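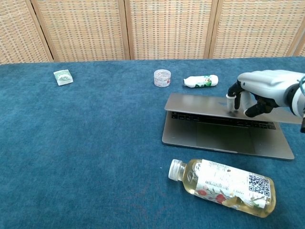
Privacy in shared student housing is usually discussed as a matter of rules, and the building itself receives less attention. This report examines how residents of two shared apartments, referred to by their household names Puta and Amine, divided common rooms for study and rest during July. Neither household was permitted to add walls. Residents relied on curtains, shelving and folding screens, the last of these being the most common choice. A woven screen with light wooden strips along each panel, set up behind a table, marks the end of a work surface and gives the person seated there a plain background. The panels stand at slight angles to one another, and the basket-weave surface has small gaps in a regular grid. Screens of this kind were therefore treated in the study as visual dividers only.

Method

The author collected 34 diary entries from the residents of both households. Each entry recorded the time of day, the activity and any interruption. Interviews were then held with 8 residents. Questions followed the outline supplied by the course supervisor, Rosalie Fankhauser, with two changes made after a trial interview.

Findings

Residents of Puta reported fewer interruptions once a divider was in place, although noise was mentioned as often as before. Several described the divider as a signal – a person seated behind it was assumed to be working and was left alone. In Amine the result was less clear. The common room there also serves as the passage to the kitchen, and residents moved the divider aside at mealtimes and did not always return it.

Sound remained the main complaint in both households. Curtains were rated slightly better than screens on this point, but the difference rests on the opinions of the residents and was not measured.

Limits of the study

The period of observation was short and fell outside the teaching term, when fewer residents were at home. Diary entries from the final week are thin. A third household, Mak, withdrew before the interviews, and its entries were removed at the request of its residents.

Submitted Sunday, August 12, 2018. The interview outline is held by the course office and may be requested there.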